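Trade desk notebook – June

4 min read

Search entries

Search

Picking up where I left off before lunch, on the tariff schedule question for Panden. I spent the whole morning in the rules-of-origin annex and I want to get this down while it is still straight in my head, partly for me and partly for Randi, who asked very kindly yesterday whether I was ever going to come up for air.

The basic trouble is that the Sondville agreement gives Panden a lower duty on finished garments provided they pass what the text calls "sufficient working." Fine so far. But the annex was written in two sittings, as far as I can tell, and the second group of drafters borrowed their definitions from somewhere else. So Article 5 says that cutting and sewing is enough, and then the product list goes line by line and asks for the fabric to be woven in the region too. Of the 237 lines I have coded, most are harmless. The ones that worry me are the household textiles, where a plain hemmed sheet seems to fail one test and pass the other, depending on which page you happened to open first. I opened the kind page first, naturally, and had a lovely hour before I found the other one.

Vasylyna thinks the product list wins, on the old rule that the specific beats the general. I leaned that way too until I read the side letter again. The side letter says the list is to be "read together with" Article 5, and I have been staring at those three words since my second cup of coffee. Read together how? If the two are meant to stack, the preference is almost worthless to a country that imports its cloth, and Panden imports nearly all of its cloth. If the exporter can choose between them, it's a generous deal, and I would expect the mills at Vusisville to be complaining loudly by now. They have been quiet, as far as I can find. That could mean they read it the strict way, or it could mean they haven't read it at all. I know which one I would bet on, but that is no way to write a paper.

What I did about it, for the record. I made two copies of the coding sheet, one strict and one loose, and ran the duty savings under both. The strict copy leaves 11 lines with any real benefit. The loose one leaves a great many more, and I won't write the number here yet because I found a double entry in the bedding chapter and have to go back through it. Please don't quote anything from the shared folder until I take the word DRAFT off the top. (Randi, this is mostly you, with love.)

There is also the paperwork side, which I keep forgetting and then remembering at four in the afternoon. Even where the preference applies, the exporter has to file a certificate for each shipment, and small firms may well decide the ordinary duty is less bother. The Sakamoto survey asked about this, and I had hoped to use their answers, but they put "did not know about the preference" and "knew but did not use it" in one box. I wrote to ask whether the raw forms still exist. I got a very nice note back saying they would look in the basement, so we shall see. 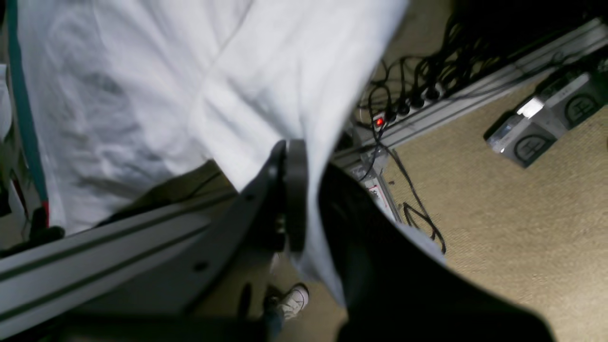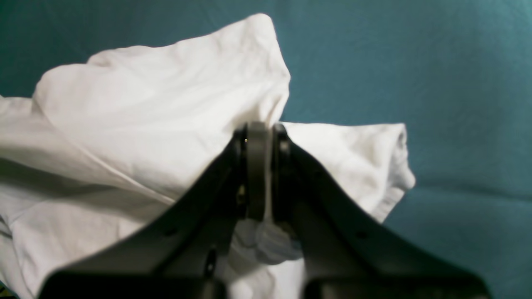 White cloth and a gripper, both pictures.

Back to the phase-out, then, before I lose the thread. The preference is meant to step down over 4 stages once Panden passes the income line, and the agreement doesn't say whose income figures count. I went through the minutes looking for a hint. There is a long exchange about it in the third session, with everybody being terribly polite, and then the chair moves on to fisheries and it never comes back. My guess is that they left it open on purpose so that both delegations could go home happy. I have seen that done before and it always lands on some poor person's desk ten years later.

Vasylyna's suggestion, and I think it's a good one, is to treat the date of the first step-down as unknown and show the results with it early and with it late. It makes for an uglier table but a more truthful one. I'll try it with the strict copy first, as that is the shorter job and my eyes are tired.

Still to do:

Clean the bedding chapter and rerun the loose copy.
Ask Vasylyna for her notes on the side letter – the handwritten ones, with the arrows.
Find out whether there is an official translation of Article 5. If the other language has "or" where ours has "together with," I will need to sit down for a minute.
Chase the basement forms again if there is no word by the end of June.

Stopping at 5:40. The strict copy is saved and the loose one is open on the big monitor, so please leave it be.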